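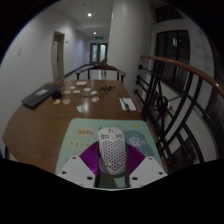 Desk and Shared Table Check – Castillo House, first floor

Checked by: Loukia Spanos
Passed to: Dexter Panganiban
Date: 14/12/2021

Thank you all for putting up with me peering over your shoulders again. The boxes are the same as in October, but I have written rather more beside them this time, as several of you asked what I was looking for.

1. Table top sound, no splinters or lifting edges
OK. The long brown table is a pleasure to work at and the rounded end is kind to hips. I ran a cloth along the underside too and it didn't snag.

2. Glare
Comment. The glossy finish throws the ceiling lights straight back at you if you sit facing the far end. Try moving round a place before you reach for the blinds – and if that doesn't help, tell me and we will look at a desk mat.

3. Mouse and mousepad
OK. The white mouse with the honeycomb shell is nice and light, but all those little holes do gather crumbs and dust, so please give it a go with the soft brush (never a wet wipe, which pushes the dirt inside). The mint-green pad with the "lucky" badge may stay, and I'm glad of it, as it is much easier on the eye than bare varnish. Pads should lie flat, with no curling corners to catch a sleeve.

4. Laptops
OK, with a reminder. Close the lid when you leave the table and keep the whole machine on the wood, well in from the edge. Please don't stack folders on top, however tempting it is at the end of the day.

5. Chargers and leads
Action. Up to 7 leads were sharing the floor box under the window, and 2 of them had tired-looking plugs. I have taken those away. Dexter, could you order replacements from Drulley on the usual account? Leads should run down the back of the table and never across the walkway.

6. Drinks
Action. Lidded cups only, please. I know I say it every time, but I have mopped up under that table more often than I care to remember.

7. Cleaning
OK. The Clodent spray is fine on the table, wiped on with a cloth and buffed dry. Keep it off keyboards and mice altogether.

8. Sitting comfortably
Comment. Do get up and stretch every 30 minutes or so. If your wrist aches, try bringing the mouse closer to you before changing your chair, and come and find me if it carries on.

Items 5 and 6 to be looked at again before the January check. Signed copy in the blue folder by the door.

L. Spanos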